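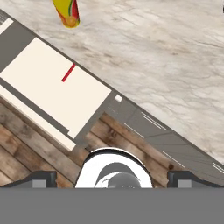
Figure 9.1. Wrist camera view of the Khaemba kitchen cell, both fingers visible.

Chapter 9. Checking the Simulated Cell

Before any trial is run, the wrist camera and the arm model must agree. Load the cell, move the arm to its home pose, and confirm that both finger pads show in the wrist view. Repeat the check after every change to the gripper file. A mount offset of 5 mm is enough to spoil a grasp at the counter edge.

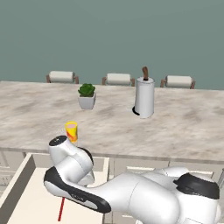 Basitz adds that the elbow limits should be reset first, as an old limit file can shift the home pose. Section 9.1 follows that order.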